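Home News Minutes Newsletter Join Contact

June
Posted by Reto Eberhard

Stustgate Allotment Society, minutes of the summer meeting

I said I'd take the minutes again, so blame me for the spelling! We had 48 through the door, which is our best turnout since the move, and I had to borrow chairs from the bowls lot.

Last time's minutes were agreed once I'd put the plot numbers right (I had Mellor Lane down as the top field, sorry Mellor Lane).

Water first, as ever. The top tap is still dribbling and the plumber wants £45 just to look at it. We said yes, with a bit of grumbling from the back. Hosepipes stay off the main path after 7pm please, I nearly went over one myself.

Rents stay at £40 for a full plot. Lots of nodding. Someone asked about half plots and I've promised to bring the sums next time – I do have them, they're just in the other folder.

The coach trip to the Govuma gardens got a long chat (too long, I wanted my tea) and we voted for it, packed lunches, dogs allowed if the driver's happy.

Slugs came up. They always do. I'm going to try the wool pellets and report back. 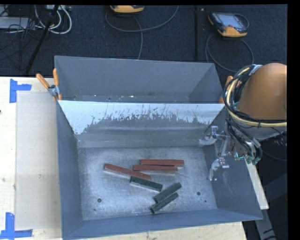
DROSPORT, June – Our friends over at the Drosport site have asked us to their open afternoon, and I'd love a good crowd to go. They've got 3 plots given over to dahlias this year and there's a seedling swap, so bring your spare leeks. Lifts from the main gate, see me for a seat.

Meeting closed at 8.40pm. Keys back to me, please.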